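Okay, I've been promising a thread on Gekby for days and my coffee is still hot, so let's go. It's a mobile curling game (yes, curling!), it came out this week for phones and tablets, and I've played far more of it than a grown woman with a job should. Settle in.

First, the basics. You flick the stone with your thumb, then you rub the screen in front of it to sweep. Rub harder and it holds its line longer, ease off and it starts to curl. It takes one match to get the idea and then you spend the next twenty wondering why you still can't hit the button.

There are 181 rinks to unlock and I'm a little past the halfway mark in the second league. The early ones are all the same pale blue and I did worry, but once you reach the outdoor lake rinks the ice gets bumpy and you have to throw everything you learned out the window. I loved that part.

The career mode starts you with a club called Pirkside, which has a terrible record and a very nice jacket. You pick three teammates and each one has a sweeping style. Mine are all named after my cousins and my cousins have opinions about their stats.

Now the money side, because I know some of you will ask before you download anything. It's free to start. There's a currency called pebbles, you get 300 for finishing the tutorial, and a decent broom costs most of that. I haven't paid for anything yet. I did watch a lot of ads for double pebbles, and I'm not proud of how many.

Matches are 3 ends in the quick mode, so it fits into whatever gap you've got in your day. The full-length ones in career are a real commitment, though, and you can't pause online. I learned that when the doorbell rang in the last end and I went down by four.

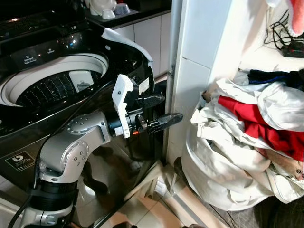
Laundry day, also known as league day.

Where was I? Online play! It's ranked, it's fast, and the people at the top are frightening. I'm sitting at 2072 in the standings this morning and I took a screenshot because I don't expect to see it again. Jayson Evangelista, if you're reading this, I want a rematch and I want it on a rink without wind.

A few gripes, said with love. The commentary has maybe six lines and one of them is just "Oh, that's heavy" in a very disappointed voice. Left-handed mode moves the buttons but leaves the sweep meter where it was, right under my hand. And my old tablet gets stuttery when there are a lot of stones in the house.

Chia-jung Yeh asked if it's any good for kids. My nephew is nine and he took to it right away, but he doesn't care about scoring at all, he only wants to knock everybody's stones off the sheet. There's a skills mode for just that, so he's happy and my ranking is safe.

If you played Zerier, the bowling one from a while back, the flick will feel familiar. I think this is the better game, mainly for the sweeping. Zerier had nicer menus.

Doubles is supposed to come in September and I'm already looking for a partner. Must be patient, must sweep when yelled at. Replies are open!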